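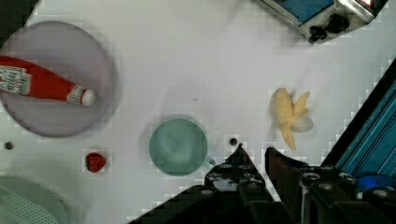
Kitchen table layout, wrist camera view, with the gripper at the lower edge.

20 September 2023. Warkgate, manipulation room.

The morning was given to the revised table procedure, which Tayla Ngata and I have been drafting since May. Section 3 now states that no run may begin until the operator has checked the wrist camera view against the overhead view. The earlier wording left this to the operator's judgment.

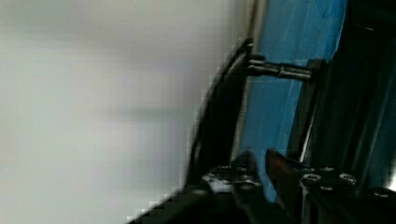
Mackenzie Gagnon asked that the rule on close approach be made stricter. The draft requires the arm to be stopped before any hand enters the work area – a verbal warning alone will no longer be accepted. I have agreed to the change and sent the text to Condori for comment. 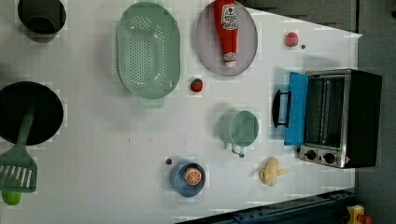
Overhead view of the table, oven door open.

The matter of the oven door took longer. Tayla holds that its position should be written in the run log each time, open or closed. Mackenzie would record only changes. We adopted Tayla's wording for a trial of 11 runs. 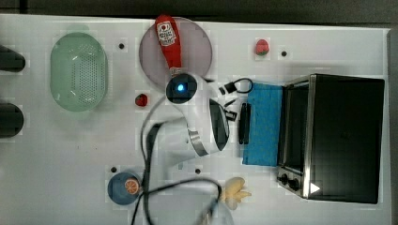 Cables remain the weakest part of the document. Section 5 says they must be kept clear of the objects to be handled, but gives no distance and names no person to check. The Brusberg procedure has the same gap. I have asked Mackenzie to propose a figure before the next review. The sign-off page still needs a line for the second operator.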